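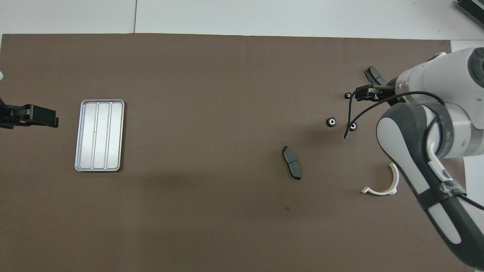

4. What people do with the silence

I should say up front that I went into the Nelcombe interviews expecting to hear about boredom. I grew up in a church where the pastor would say "let us bring our own prayers before God" and then give us about as long as it takes to find a tissue, and I figured anybody who had to sit through a longer pause would be itching for it to end. So my interview guide had a whole run of questions about restlessness (wandering thoughts, sore backs, kids, the heating), and hardly any about what a person might be saying to God in there. I ended up rewriting it after the first few conversations, and the later interviews are better for it. Readers who want both versions of the guide will find them in the appendix.

A quick reminder of the setup from Section 3. I visited three congregations, all Protestant, all with a stretch of silence between the spoken confession and the words of pardon. I interviewed 18 members across the three. At Alvarado Street the silence is long, up to 60 seconds, and it's kept by the person leading the service with no clock or bell. At Nolier Chapel it is a good deal shorter, and the organist ends it by starting to play. Nelcombe Community sits somewhere between those two and changes depending on who is leading.

4.1 Lists, names and one sentence over and over

The most common thing people told me is that they go through a list. Some of them meant a list of wrongs from the past week, which is what the service book seems to have in mind, but plenty of them meant a list of people. Orlando Cabrera, who has been at Alvarado Street since he was a boy, told me he starts with his brothers in birth order and never gets past the second one. "I've got it in my head that the third one is somebody else's job," he said. I laughed, he didn't, and then we talked for a long while about the second brother.

What interests me here is that Orlando knows perfectly well the silence is for confession. He could recite the invitation word for word. When I asked him if praying for his brothers counted, he looked at me as if I'd asked whether lunch counted as food. For him the wrong he has to own up to and the person he wronged come as a pair, and he gets at the first by naming the second. Four other people at Alvarado Street described something close to this, and I don't think I'd have caught it if I had stuck to my original questions!

Then there are the repeaters. Dayana Cárdenas says a single line from Psalm 51, "create in me a clean heart," and says it again, and again, until the leader speaks. She told me she used to try to be specific and found that she was arguing her case (her phrase, and I've borrowed it for the heading of 4.2). The repeated line keeps her from doing that. She doesn't count the times. She did mention that the line has changed over the years as different Bibles came and went in the pews, and that her own version is now a blend of two translations that she's never seen printed anywhere.

I had half expected the repeaters to be the older members and the list people to be the younger ones. My group is far too small to say anything about that either way, so I'll leave it alone.

4.2 Arguing the case

A fair number of people told me, some of them a little sheepishly, that they use the silence to explain themselves. They bring up the thing they did and then bring up why. Cherry Mae Rivera gave me the fullest account of this. She'd had a falling out with her sister over the care of their mother, and for most of a winter she spent the silence at Nolier Chapel going back over the phone calls. She'd get as far as what she said, then what her sister had said first, and then the organ would come in.
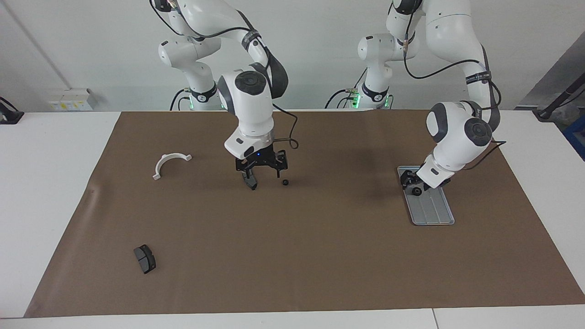 18 min read

Figure 3. Two white robot arms above a table covered with a brown paper mat.

I asked Cherry Mae whether the organ felt like an interruption. She said it felt like being told to sit down, and she meant that kindly. A longer silence, she thought, would only have given her more room to build her defense. This surprised me a lot, and it cuts against most of what I've read on the subject, where a longer pause is nearly always treated as a deeper one. It also cuts against what I heard at Alvarado Street, where people are rather proud of how long theirs runs. Two of them brought it up before I'd even got my recorder out.

So is the short silence doing something the long one can't? I want to be careful here. Cherry Mae has worshiped at Nolier for years and has had a long time to make peace with how things are done there. If she had landed at Alvarado Street she might have told me, just as warmly, that the long silence wore her arguments out. One person did tell me exactly that, a retired bus driver who asked me not to use his name. He said he runs out of excuses before the leader speaks and there's nothing left but the thing itself.

I've gone back and forth on whether these are two different experiences or the same one with a different clock. At the moment I lean toward the same one. In both cases the person starts with a defense, the defense gets stopped, and the words of pardon arrive when they have nothing in their hands. What differs is who does the stopping. At Nolier it's the organist. At Alvarado Street people do it to themselves.

4.3 Listening to everybody else

Not everyone is praying, or at least not in words. Urmas Adomaitis told me he listens to the room. He is the only person I interviewed who described the silence mostly by its sounds: the radiator, somebody's coat, a child being shushed, the leader breathing in right before speaking. He came to Nelcombe Community from a much more formal church and said he missed the confession they used there, a long one with everyone reading aloud together. Listening is how he gets some of that back. "If I can hear them, I'm confessing with them," he said.

I find this lovely, and I also think it's a problem for how I'd set up my categories. I had one box for private prayer and one for shared prayer, and silent confession went straight in the private box without my giving it a second thought. Urmas clearly belongs in the other one. So does Etornam Sarpong, who sometimes leads the service at Nelcombe Community and told me she can't confess anything of her own while she's up front. She watches heads. She waits until most of them have stopped moving, gives it a bit more, and then speaks. When she's back in the pew on other weeks she has plenty to say to God, and a lot of it, she admitted, is about how somebody else is handling the pause.

Etornam also brought up something none of the others did. In June the church tried printing a short note in the bulletin suggesting what people might do with the silence. It had a few prompts on it, things like "whom did I overlook this week?" It lasted a month. People were polite about it, but she could hear the paper, and from up front she could see that everyone was reading. The note was gone by the time I visited, though a leftover stack of them was being used for the sign-up sheet for rides. I kept one and I've drawn on it in Section 5.

4.4 A few loose ends

I didn't ask anybody what they actually confessed, and only three people volunteered it. I've left those parts out of the transcripts. I also didn't speak with anyone under 30, which I regret, as the teenagers at Alvarado Street were easily the stillest people in the building on both of my visits and I'd love to know what was going on there.

And I never got to speak with the organist at Nolier. We traded messages and couldn't find a time. Everything in 4.2 about when the music starts comes from the people listening to it, and I'd read it with that in mind.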